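04/03/2022
Gintarė Kivi
3 min read

Second day with the Zudov recordings and I'm still grinning. We have 5 hours of talk from the upper valley, all of it about the spring move, and the older speakers go off on the most wonderful side roads (one of them spends ten minutes on the names of bells!). I came in meaning to index tape by tape and ended up following one word through the whole set.

The word is the one I've been glossing as "camp." It doesn't hold up. On the Mets side people use it for the place where the herd sleeps, but the Sarau families use it for the people who eat together, wherever they happen to be that week. So when a Sarau grandmother says her camp was split for two summers, she's talking about a quarrel or a marriage, and I had been marking it on the map as a second pasture. I have to go back over all the pasture entries from October. Annoying, but what a good mistake to find!

Redid the genealogy sheet after lunch. Household 1010 and the one I had down as its neighbor are the same household, entered under the mother's name once and the father's name once. Merged them, kept both spellings in the notes column. Please don't delete the old number, the interview transcripts still point to it.

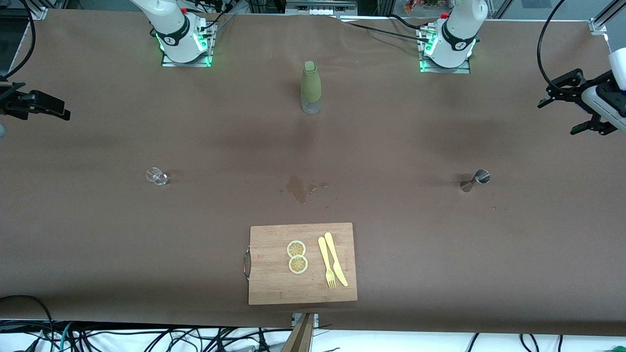 Long table, brown paper down. Bottle, jigger, lemon slices on the bamboo board.

Altitudes next. The high pasture is at 2925 meters on the survey sheet, and the herders talk about it as two places, lower grass and upper grass, with a stream between them that only matters when the snow goes late. I'd love to know which one the survey point sits on. The sheet doesn't say. My guess is the upper, going by the way they describe the walk, but it stays a guess until someone who has been up there looks at the map with me.

Carnex (the trading post, spelled three ways in the ledgers) keeps turning up too. Everybody's route bends toward it, even the families who say they never sold anything there. Salt, maybe? Or news. There's a lovely bit at the end of the fourth recording where a man lists who he met on the porch one autumn and it's practically a census of the valley. I played it twice for the pleasure of it and then transcribed it properly, pauses and all.

Cheese debts: the ledger has one line for 200 wheels against a single name. That can't be one household's summer. Either it's a shared debt or the clerk was writing for the whole eating group, and if it's the second, then the word shows up in the bookkeeping as well as in the talk, and I'll be unbearable for a week. Need to check the handwriting against the pages before it.

To do:
- pasture entries, recheck every "camp"
- find the second half of the bell names, the recording cuts out just as he gets to the goats
- ask for a better scan of the ledger page, the fold runs right through the totals
- new column in the sheet for who eats with whom, separate from who is related to whom

Leaving the headphones on the hook by the window. The left side crackles if you bend the cable, so don't bend the cable.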